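## 4. Setting up your reading calendar

By now Olo is installed and your library has finished unpacking, so we can get to the part we enjoy most. The calendar decides which passages appear each morning, in which tradition's order, and in which translation. It takes a few minutes and you can change every bit of it later.

Olo comes with 573 readings on the subject of beginnings: creation hymns, flood stories, psalms, genealogies and a good helping of commentary. More than 400 of them have a parallel text, so you can read two versions side by side.
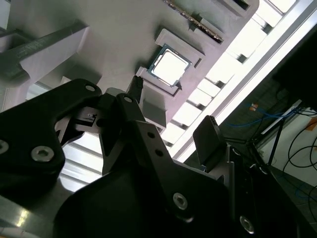

### 4.1 Choose a calendar

1. Open **Readings > Calendar > New**.
2. Pick a base calendar. There are 4: Western Christian, Eastern Christian, Jewish and Plain. Plain ignores feasts altogether and simply works through the library from one end to the other.
3. Type a name for it. Groups usually use the name of their meeting place, and the name is printed at the top of every handout.
4. Press **Build**.

**Note:** The Jewish calendar begins each day at sunset. If you read in the evening, set your town under **Places** first, or you'll get yesterday's portion after dark.

Movable feasts are worked out for every year up to 2085, so you can look up Easter or Passover for your grandchildren's weddings if you like. (We have spent far too long doing this ourselves.)

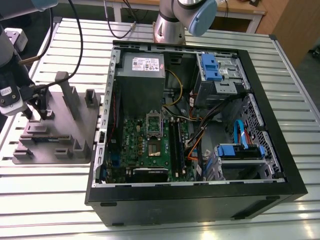 ### 4.2 Add your translations

Each reading can show a main text and a second one beneath it or beside it. The Cheng translation of the flood stories is a lovely place to start, with short lines and footnotes that really do help. Bevau is closer to the Hebrew word order and rewards slow reading!

1. Go to **Texts > Add**.
2. Tick the translations you want and drag your favourite to the top.
3. Under **Verse numbers**, choose *Hebrew* or *English*. The psalms often differ by one verse between the two.
4. Press **Save**, then open any psalm and check that the two columns line up.

**Caution:** Changing the verse numbering after you have written notes will move the notes on some psalms. Make a copy first with **Notes > Export**.

If a passage is missing from your second translation, Olo leaves that column blank and carries on. The deuterocanonical books are the usual culprits. Look for them under **Texts > Further books**, where they can be switched on one at a time.
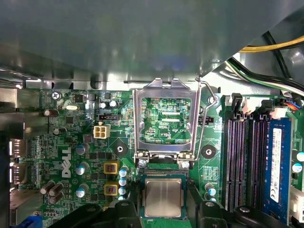
### 4.3 Share the calendar with a group

1. Open the calendar and press **Share**.
2. Choose *Read only* or *Read and comment*.
3. Send the joining code to your group. Anyone using Torkier on a phone can type the same code there.
4. Set the hour for the daily reading. It starts at 6 a.m., and early risers may want it sooner.

Comments appear beside the verse they belong to, oldest first. To print them with the passage, tick **Include comments** in the handout settings (see section 5).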